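Our group went to the Hundum open day in February expecting a robot that tidies bedrooms. The leaflet promised 88 garments an hour.
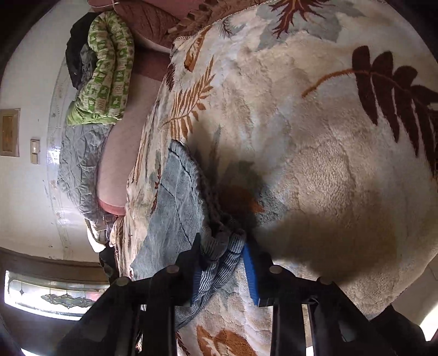
Speed was the first claim I doubted. Magdy Bouazza, our guide, gave a test figure of 80 — he didn't say on what clothes. A ribbed grey knit bunches up between the pads, and I'd like to see that timed.
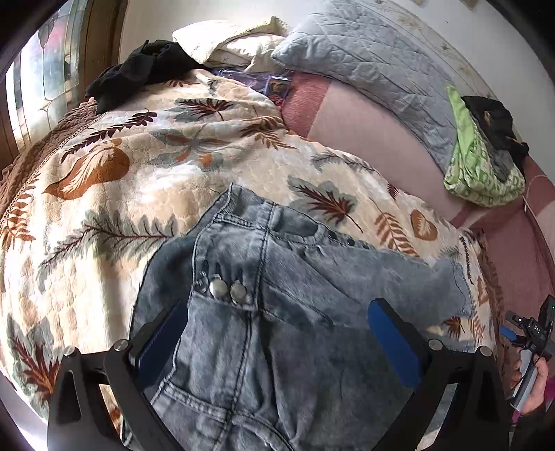
He also told us 931 trials had been logged, but we were shown no results. I would want those before believing the leaflet.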